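Tote duty, and why my episode count went backwards

So I promised an update on the January push and then went quiet, sorry! We've been recording all month at the Foreton site and by the time I get home I don't want to look at a keyboard. But Khalil Nseir asked me twice when the next post was coming, so blame him for this one.

The job is still totes. Grab the tote, lift it, set it down, do it again. The target was 1000 good episodes before we train anything, and I was feeling pretty smug because the counter said 1526. Then I sat down to review them (with a very large coffee) and threw out more than I'd like to admit — mostly ones where I'd bumped the rim and backed off and tried again. I'm keeping 900. Which means I'm under the target again, hooray.

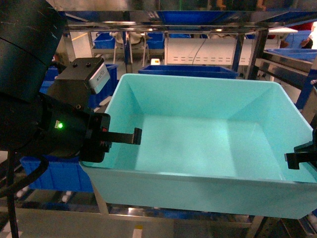 I did hang on to a few of the messy ones in a separate folder. Khalil thinks the policy should see some recoveries, and he's probably right, but I'd like a clean baseline first so we know what we're comparing to. We argued about it all through lunch and settled on 200 recovery episodes, recorded on purpose, with a note on each one saying what went wrong. Much better than my accidents.

The other thing eating my time is the wrist view. Shiny steel plus overhead lights means bright spots that wander as the arm moves, and I've been going back and forth on whether to fix the lighting or just leave it and let the model deal. For now I'm leaving it. The lights will be there when the thing runs for real, so it may as well get used to them.
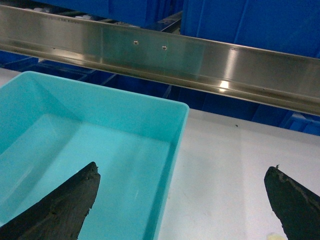

Page 1 of 2

Oh, and I finally renamed all the sessions! They used to be called things like "test_new_final" and I couldn't tell the Toltik runs from the Prudska ones without opening them. Now the site name goes first, then the task, then my initials. It took an entire evening and I'd do it again.

Next up is getting back over the line, then the recovery set, then a first training run if the disk space holds out. I still owe you the post about gripper finger wear too, I haven't forgotten.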